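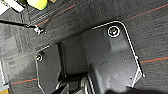
Charcoal carpet with the orange stripes, lounge floor.

2020-03-02

Decay measurements, Skedton lounge. Carried on from the first visit. Door shut, blinds half down as before, ventilation on low because we couldn't get it switched off.

Source in the corner by the window, mic on the short stand, 80 cm above the carpet. That is lower than the last set. I wanted ear height for someone in the low chairs. Balloon bursts first, then the sweep through the old Bolta speaker. The speaker rattles if the grille is pushed in all the way, so leave it a little proud.

Balloons: three good ones, one thrown out (someone talking in the corridor). The good ones agree well above 700 Hz. Below that they spread out, and I don't trust the bottom two bands at all. Sweeps are better down there. In the 400 Hz band the sweep gives a decay of a bit over half a second at both mic positions, slightly longer near the glass wall.

The carpet is doing what carpet does: a dull top end and not much help lower down. People who use the room call it "boomy" and I think they're right.

There is also a tone. I had put it down to the recorder, but it is there on the Fawzy preamp too, with a different cable. Peak at 518 Hz, steady, no sidebands that I can find. It gets weaker toward the door. Moved the mic through five spots and wrote the levels on the back of the plan.

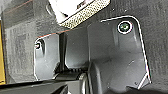 Anas Srour thinks the tone is the ventilation and wants a run with the fan fully off before we write anything down about it. He had a similar peak in the stairwell, and it went away when the damper was opened. Fair enough. I'll ask for the key to the plant cupboard.

Checked the calibrator before and after. Drift under the last digit both times. Battery was replaced at lunch, so ignore the file marked "cal 2b".

Speech test, quick version: read the same word list from the table end, listener in the far chair. Consonants fine, vowels run together when I speak up. Quieter voice was easier to follow. Same result with the listener moved to the wall. Only one listener, so this is a note and nothing more.

Werard panels: the sample is the thin kind. I would want the thick one, spaced off the wall, if the money stretches.
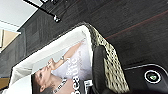

Driss El Fassi would put the panels on the ceiling first and leave the walls until May, when the budget is known. His point is that the ceiling is bare plaster and the walls at least have shelves on one side. He also asked for the raw sweeps, not the averaged ones.

To do
- fan-off run, same five mic spots
- redo the bottom two bands with longer sweeps
- raw sweeps to Driss
- find out how deep the ceiling void is
- new foam for the mic, old one is crumbling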